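Lorgate Repair Desk – Frequently Asked Questions

Last updated 21 February 2026

What do you repair?

Small household electronics and appliances: lamps, radios, toasters, kettles, fans, sewing machines, cordless vacuums and most things with a plug that one person can carry. We also replace batteries in older phones and tablets. We don't take microwaves, gas appliances, space heaters or anything that has been in a flood.

Do I need an appointment?

No. Bring the item to the front counter at our Kilville shop during opening hours and we'll write up a ticket. Sewing machines are the exception. They need a longer check at drop-off, so please call ahead for a slot.

What does it cost?

There is a flat $41 diagnostic fee per item. If you go ahead with the repair, the fee comes off the final bill. If you decide against it, you pay the fee and take the item home. Parts are billed at our cost plus shipping. We call you with a price before ordering anything.

How long will it take?

Most lamps and kettles are ready within a week. Anything that needs a part from Vovier, our main supplier, takes longer – they ship to us twice a month, and an order placed just after the cutoff waits for the next shipment. In August the shop closes for two weeks, and repairs left with us at that time stay in the back room until we reopen.

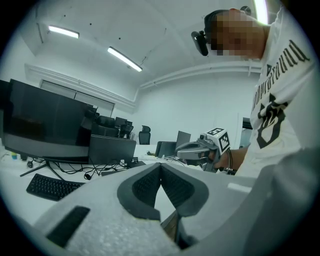

If you need an item by a certain date, tell us when you drop it off and we'll write it on the ticket. We can't promise the date, but we will tell you right away if it looks out of reach.

How do I check on my repair?

Your ticket has a four-digit number, such as 3599. Enter it on the Status page or read it to us over the phone. "Waiting" means the item hasn't been opened yet. "On hold" means we need an answer from you.

I lost my ticket. Can I still pick up my item?

Yes. Bring a photo ID that matches the name we have on file. If someone else is collecting for you, call us first and give us their name.

Is the work guaranteed?

Yes, for 90 days from pickup. The guarantee covers the fault we repaired and the parts we fitted. It doesn't cover a different fault in the same item, or damage from a drop or a spill. Batteries carry the manufacturer's own warranty, and we staple a copy to your receipt.

Can I bring my own parts?

You can, as long as they are new and still in the packaging. We charge labor only, and the guarantee then covers the labor and not the part.

What happens to items that can't be fixed?

You can take them back or leave them with us. Items left with us are stripped for usable screws, cords and switches, and the rest goes to the Ait Ali recycling yard. There is no charge for this, except for items with a screen.

How long will you hold a finished repair?

60 days from our first call. After that we send one letter, and 30 days later the item may be sold to cover the bill. Please keep your phone number current with us.

How can I pay?

Cash, debit or credit card at pickup. We no longer take checks.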